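Small Business Money, Session 4: Getting Paid and Staying Afloat
Notes by Mared Beddoe
23 Feb 2019
24 shares | 2 comments

Welcome back, everyone, and well done to those of you who had a go at the cash flow sheet at home. I know it's a bit of a slog the first time, but it does get quicker, and we'll be leaning on it quite heavily this session, so do have it beside you (pencil is fine, crossings-out are fine!).

We finished last time on the difference between profit and cash. A business can make a decent profit on paper and still be unable to pay the wages, and the usual culprit is the gap between sending an invoice and seeing the money. Tonight we look at ways of bridging that gap by borrowing, and next time at shortening it.

The overdraft

Most of you will have met this one already. The bank lets your account go below zero up to an agreed limit, and you pay interest only on what you use, for as long as you use it. Lovely for small dips. The thing to remember is that an overdraft is usually repayable on demand, so please read the letter that comes with it, fees and all.

The short-term loan

With a loan you get a fixed sum and a fixed timetable for paying it back, which makes planning much easier. Take our made-to-measure shelving firm, Mowat, from the workbook. They need new stock in April, and their biggest customer, Clarkari, pays late every single time. A loan would cover the stock nicely, but the repayments start whether Clarkari has paid or not.

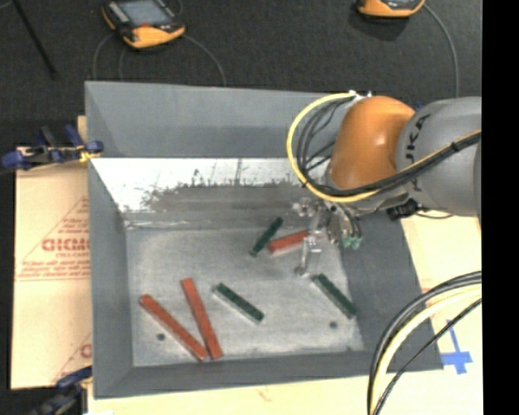

Red-orange and dark green blocks in a grey bin.

Borrowing against stock

Some lenders will take your stock as security, and this can suit a firm with a full storeroom and an empty bank account. Expect them to lend well below what you paid for it, as they're thinking about what it would fetch in a hurry. They may also want regular stock reports, so if your records are in a muddle (no shame in it, mine were for years) sort those out before you apply.

Comparing the offers

Suppose Brener offers Mowat a loan of £20,000 at 4% for the year, plus an arrangement fee of 2% taken at the start. Interest on the full sum is £800 and the fee is £400, so the cost is £1,200 if the whole lot is repaid at the end. Notice too that only £19,600 reaches the account on day one!

For next time

Work out the same sums for the Cuvurholm offer on your sheet, then write a few lines on which you'd choose and what you'd want to ask the lender first. Bring your cash flow sheet again, please.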